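Inside the Planning Layer: A Conversation With the Grolent Software Team

Most of the work on Grolent takes place well away from any robot. The project, run jointly by Pisier and Geerts, produces the software that turns recorded hand motions into plans a machine can carry out in an ordinary home. Its lead developer spoke with us on Fri 28 October, shortly before the next release was frozen.

The first version, completed in June, treated perception and planning as one program. "That was a mistake we had to pay for," the lead developer said. "When the pose estimate drifted, the planner drifted with it, and the logs did not tell us which one had failed first." The two parts now run as separate processes and exchange time-stamped messages through Moda, an in-house tool that also handles replay.

Replay has become the center of the team's routine. Each change to the planner is tested against 134 recorded episodes before it is merged. An episode is flagged if the planned path departs from the recorded one by more than 5 millimeters at the moment of contact. "We are strict at contact and relaxed everywhere else," the developer explained. "A path through open air can vary a good deal without affecting the result."

Soft goods remain the hardest category. A sheet or a piece of clothing has no fixed shape, and the perception module must decide where an edge lies before the planner can propose a grasp. Of the seven open defects on the team's list, six concern fabric. The current approach asks the perception module for several candidate grasp points and lets the planner reject those it cannot reach.

Asked about calibration, the developer was direct. "We check the finger positions at the start of every recording. If the closed position is wrong, the width signal is wrong for the whole episode, and no filter will repair it later."
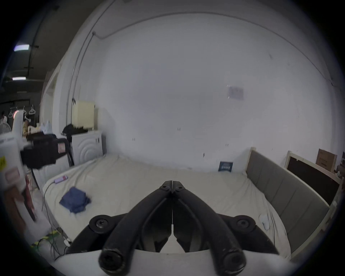
The next release will move that check into Moda, so that a recording with a faulty width signal is refused at import. Geerts will maintain the import rules, and Pisier will remain responsible for the planner. "We would like fewer recordings and better ones," the developer said.

Related items
Moda: notes on the replay format
Grolent release schedule
Pisier and Geerts extend joint work on household planning
Time stamps and message order in split processes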